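Where do you keep the tall boxes on a desk with a hutch?

Nathalie Gosselin
I finally have a white desk with a hutch on it and I love it! So many compartments! What I can't work out is what goes where. Small stuff is easy, but I have a few tall, skinny things (one says Deli and A4 on it) and they end up lying across the desktop right where I want to write. The hutch has a wide open part in the top center and a narrower one to the right with a thin shelf across the top. Would you stand them up or lay them flat?
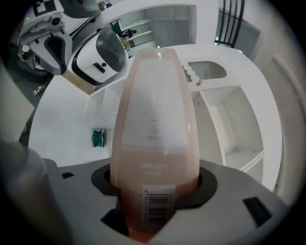
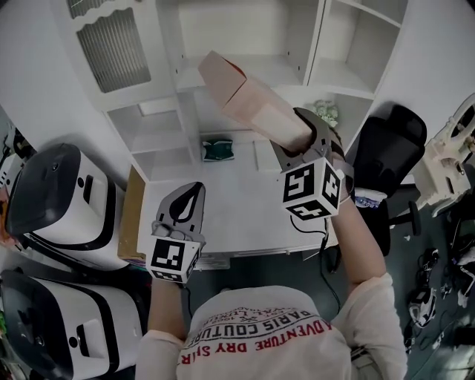
I also have over 30 pens and a pack of 500 sheets to fit in somewhere, so the wide part can't be all boxes. Any ideas welcome – I'm having way too much fun with this.

Béla Fodor
Stand them up! I did mine last December and it changed the whole desk. Measure the narrow part first, bottom to shelf, and if the box clears it with a finger to spare, that's its home. Labels facing out. Paper goes flat in the wide part, low down, and then you still get the space on top of the stack for a notebook or two. If your side panels have peg holes, see if there's a spare shelf you can add. Mine came from Grellwood and they mailed me 3 pegs for free.

Diane Turcotte
flat, always. mine fell over every time I shut the drawer

Efe Akinola
Either works, but put the pens in first. You reach for those all day, so they get the best spot – front left for me, I'm left-handed. The tall boxes can go wherever is left over. It took me seven tries to get mine right and I'd happily do it again!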